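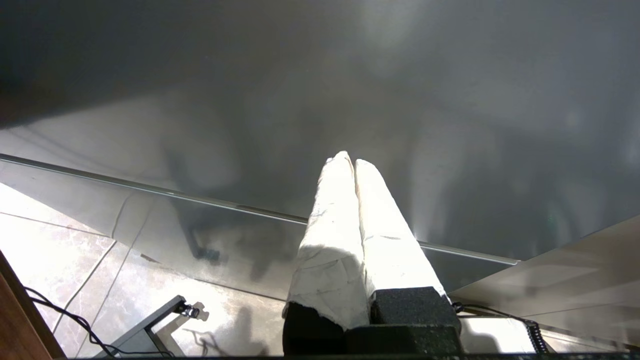

3.2 Glass and rail surfaces

Figure 2. Glossy dark-grey glass top with its metallic edge rail; pale grey marble-patterned floor tiles are visible through the glass below the rail.

Glass-topped furniture was treated as a separate class in the household cleaning survey. Two properties set it apart from the timber and laminate pieces covered in Section 3.1. First, a glossy top returns blurred reflections of nearby lights, and streaks left by a cloth are hard to judge from a single standing position (Figure 2). Second, the join between glass and rail collects residue that a flat wiping stroke does not reach.

Each top was wiped with a damp microfibre cloth, then buffed with a dry one. The rail was done last, in one pass along its length. Residue was scored at 80 points per top using the grid of Katona, with the outermost row placed against the rail. Scoring was repeated after 22 minutes under the same room lighting.

Floor tiles next to the furniture were scored separately. Grout lines were left out of the tile score, as their colour varied too much between homes for the reference card to be useful. Blinds were closed during both rounds to limit glare. Where a top had coloured or frosted glass, the card was replaced with the neutral grey version described in Appendix B.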